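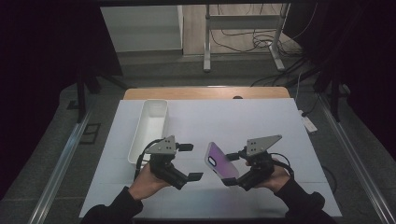 What is changing for Clarix customers? From 1 April 2022, phones sent in for battery service are returned within 14 days, and shipping is free both ways.

News > Press releases > Service

Uvdale — Clarix has moved its battery service to a new site in Ruven. The site can handle 300 phones a week, up from nearly 100. A replaced battery must hold at least 80 percent of its rated charge after one year, or it is replaced again at no cost.
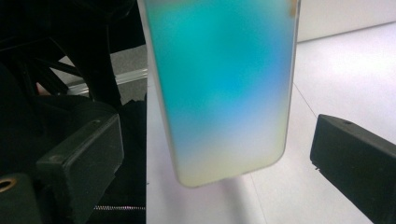

How to book

Bookings are made online or at any Smadi store. Back up data before shipping.

Shares: 14

Contact: Clarix Press Office, Uvdale | © Clarix | Back to top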